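Larnurdale Community Kitchen
Progress report no. 2, covering the period to 18/09/2024
To: Annelies Gasser, Teralley Fund
From: Gintarė Vanags, project lead

Annelies — sorry this is a few days over. Figures from Yung-ching came in late and then the printer at the hall packed up, so you are getting it by email only. Signed copy to follow by post.

1. Where we are

Building work: finished, bar snagging. Lunch club: running. Cookery courses: first one done, second one started. Delivery round to the outlying farms: behind. More on that below.

The hall was handed back to us later than planned. The floor was the problem. When the old lino came up the boards under the serving hatch were soft right through, and Ojārs wouldn't let anyone put a cooker on it, quite rightly. New joists on that side, then screed, then a long wait for it to dry. We used the waiting time to get the food hygiene paperwork in and to finish the recipe folder, so not all lost.

Council inspection passed. Two small points raised — a sign by the handwash basin and a lid for the outside bin. Both done.

2. Lunch club

Target in the bid was 80 registered members by the end of this period. We have 120. Very pleased with that, though registered is not the same as turning up, and a fair few have come once and not again. Yung-ching is ringing round to ask why. Answers so far: the bus, mainly. The Lūse bus gets in after we have started serving and leaves before pudding. We have written to the bus company and had a holding reply.

Soup and a main every session, pudding when the budget allows. Soft options for those who need them. The leek and barley is the one people ask for again. The fish pie went down badly the first time (too dry, my fault, I doubled everything exept the milk) and much better the second.

Prices held at what we put in the bid. We would like to keep them there over winter but flour and butter have both gone up and it will be tight.

3. Courses

First course, Cooking for One, full with a waiting list. Chun-hung Tai taught it and has agreed to do the next. He wants fewer baking sessions and more on leftovers and on using a freezer properly. I agree with him. People know how to bake round here. What they said on the feedback slips was that they cook a big pan of something, eat it for four days, and get sick of it.

Feedback generally good. Grumbles: room too hot, print too small on the handouts, too much chopping for anyone with bad hands. We have put the handouts up to a bigger size. Chopping — we have bought some rocker knives and boards with spikes, out of the small equipment line, and will try those out on the second course.

Second course is Feeding a Family on Less. Smaller group so far, as expected, parents find it harder to commit. Creche is laid on in the side room.

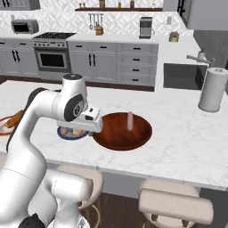
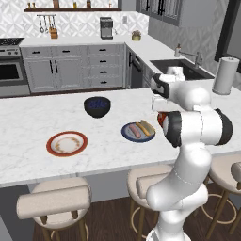 4. Deliveries

This is the weak spot. The plan was a hot meal round to the farms past Plurkden from March. It didn't start until well into the summer, and then only on one route. Reasons:

Van insurance. The quote in the bid was for named drivers over a certain age with no points, and hardly any of our drivers fit that. New quote was much higher. Sorted now with a different insurer, cost is in section 5.

Hot boxes. First lot did not hold temperature on the longer route. We tested with a probe at the last house and it was under. Stopped straight away, sent them back, got a refund. The replacements are fine, tested on three seperate runs.

Drivers. Still short. Ojārs has been covering more than he should be. An advert is going in the parish newsletter and I am speaking at the market-day coffee morning.

Meals delivered to date: 151. The bid said a lot more than that and I am not going to dress it up. With the second route running we should be at the planned weekly number before Christmas but we won't make up what was missed. Can we talk about whether the total gets revised or whether you would want part of that line back? I would rather know soon.

5. Money

Full sheet attached. Short version —

Building line overspent because of the floor. Covered from contingency, which is now nearly gone.
Staffing under, as the kitchen assistant started late.
Van over, see above.
Small equipment on budget, even with the knives.
Food slightly over. Watching it.

We would like to move the staffing underspend across to the van. I think that needs your say-so in writing. Please could you confirm, the renewal is coming up.

6. What went well that wasn't in the plan

The allotment people have started leaving surplus at the back door. Courgettes mostly, then runner beans, now apples, an awful lot of apples. We log it all and weigh it. Chutney made and sold at the open day, the takings have gone back into food.

Also the school has asked if the top class can come in and cook lunch alongside the members next term. Risk assessment being written. Members keen, on the whole. One or two are dreading it.

7. Next period

Second delivery route up and running.
Second course finished, third one advertised.
Winter menu costed.
Extractor fan serviced — it rattles and the builder says that is normal, Ojārs says it isn't.
Answer from the bus company, or a second letter.
Year-end accounts to the examiner.

8. Questions for you

The virement in section 5.
The delivery total in section 4.
Whether you still want to visit. Any lunch club session would do, just say beforehand so we cook enough.

Case studies to follow, two people have agreed and one is still thinking about it. I will chase.

Gintarė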